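Drustance Lunch Club: Minutes
12/25/22, by Jalen Montoya

Meeting opened with two members and no cake. March minutes approved unread, as is our custom.

Item 1. Choice of club lunch bag.
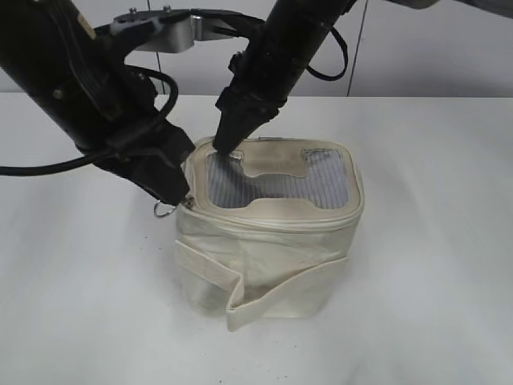
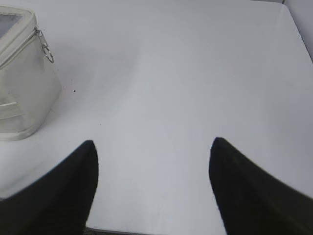
Holloway branch wants its spring picnic moved indoors again. Refused. On the bag, the chair liked the little metal ring on the zipper and disliked how off-white will look after one curry. Motion to buy 68 failed. Motion to buy two passed.

Comments
pickle_fan: 68 bags for whom?
Dot R.: I moved the curry be banned. Not minuted.

Contact the secretary | © Drustance Lunch Club | Back to top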